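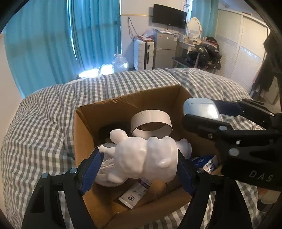 A customer wrote to us in August to ask why a shop that sells only bedding won't sell her a full set on the spot, and we have been asked the same thing many times since. The short answer is that we make to order. Stesska keeps cloth on the shelf, and very little else.

We began as a mending service in one room behind the Sitholm laundry. People brought in doona covers with split seams, and after a while they asked if we could make new ones. We now have 3 sewing benches and a cutting table, and we still take mending every morning until 11.

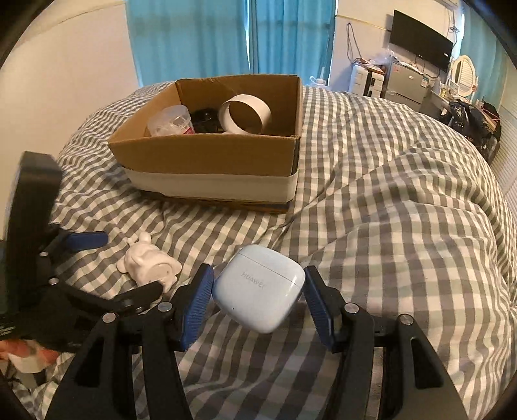
Our cotton is woven at Aranda, in widths that suit a queen or king bed without a centre join. The linen comes from Femier. We buy up to 1000 metres at a time and wash a piece of every roll before cutting, so the shrinkage is allowed for in the pattern. Pillowcases are cut from the same roll as the cover so the colour matches.

Last year we made 755 covers and repaired 370. Repairs are charged by the seam – there is no minimum. Offcuts go to a local quilting group, or you can collect a bag from the front counter.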